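Virkora Sync 3
Time alignment and hand pose software for glove-based manipulation recording
Stoltari part no. 3569

Virkora Sync merges controller poses, head video and gripper-camera video into one episode file on a common clock. Planning and training tools read the file directly, with no resampling step.
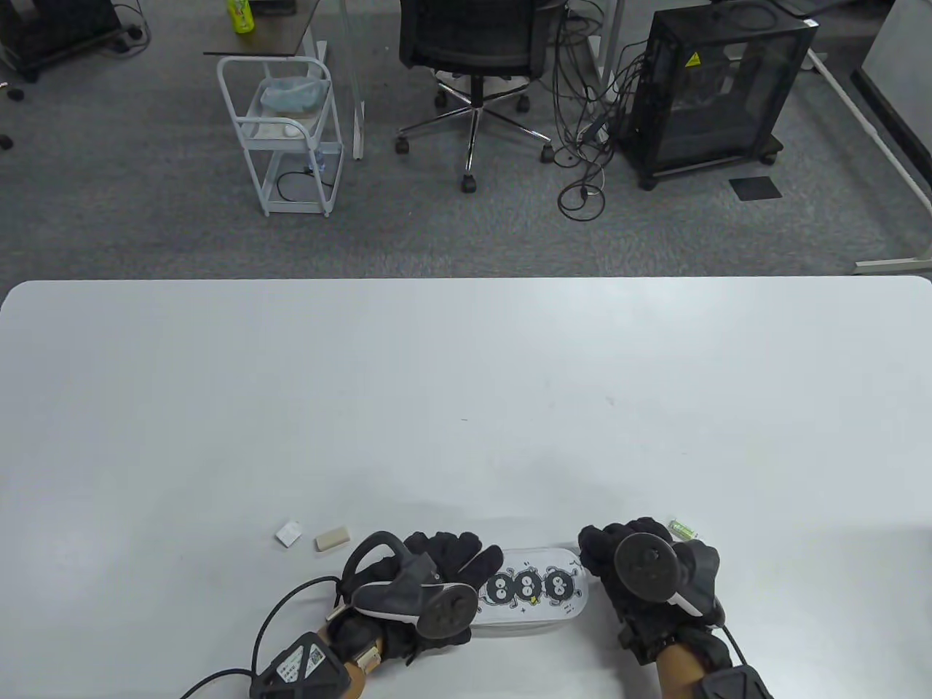

Each stream keeps its native rate. Clock offset is estimated at startup and corrected while recording. If a controller loses tracking, the pose is flagged and left blank, and the operator sees a warning in the session log. Interpolation is off by default.

Close-range views are handled by the Wurance filter. It scores every gripper-camera image for blur and blockage and writes the score beside the pose, so that weak images can be dropped at export.

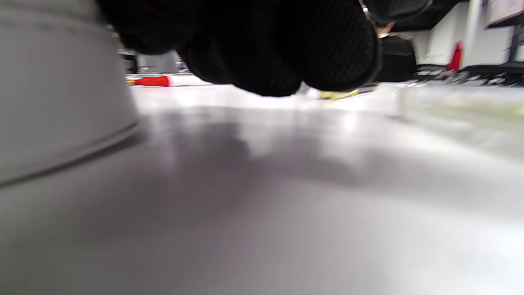 Gripper-camera view with a black glove close to the lens.

The episode editor shows both hands on a single timeline. Cuts can be placed by hand or at changes in palm speed. Labels are free text or taken from a task list.
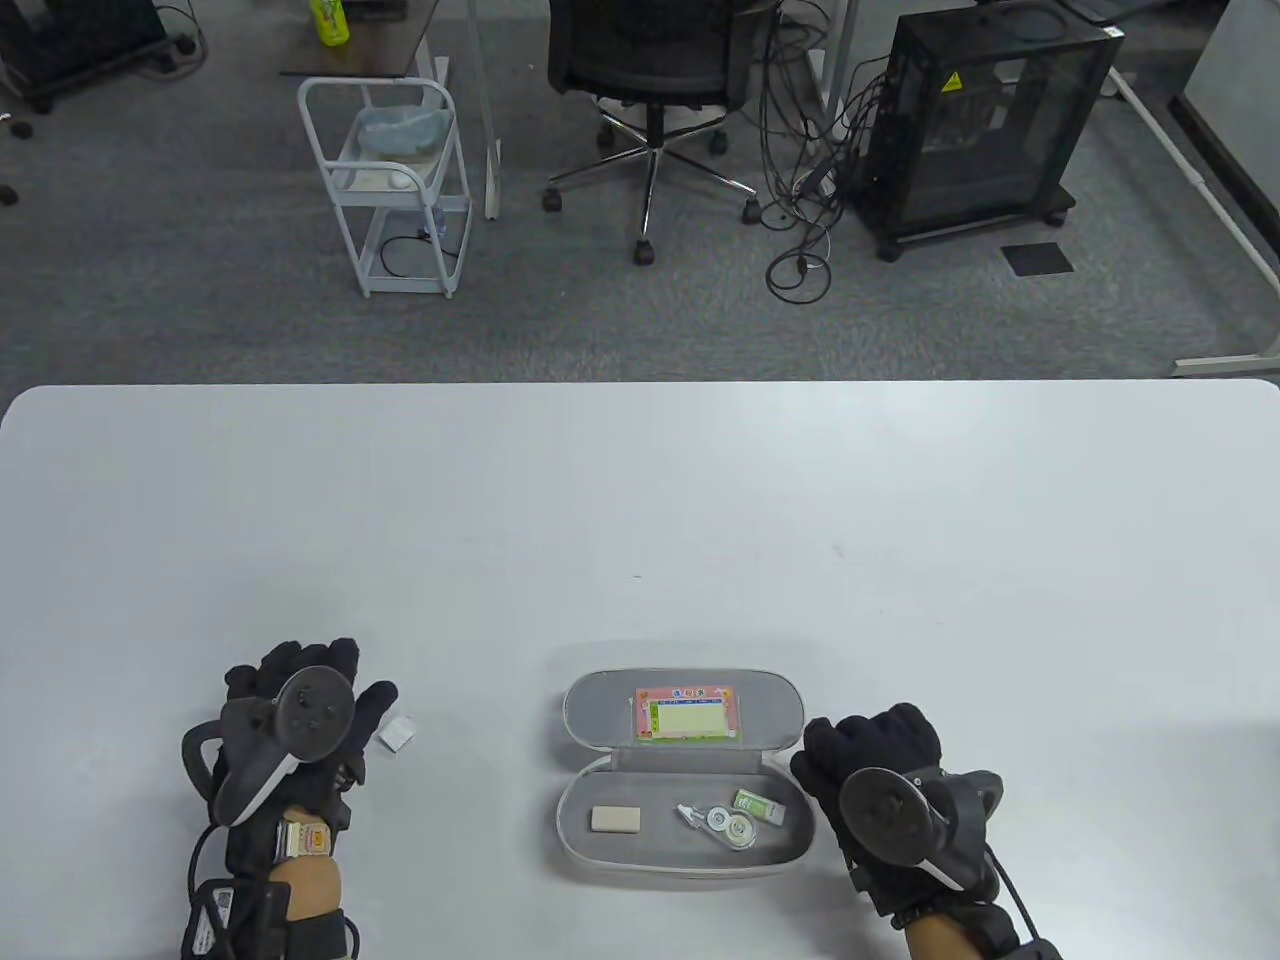 Head view: open pencil case between two gloved hands, each with a tracking controller.

License: per workstation, 2 seats
Export: Quezada episode format, CSV
Support: 3 years, updates included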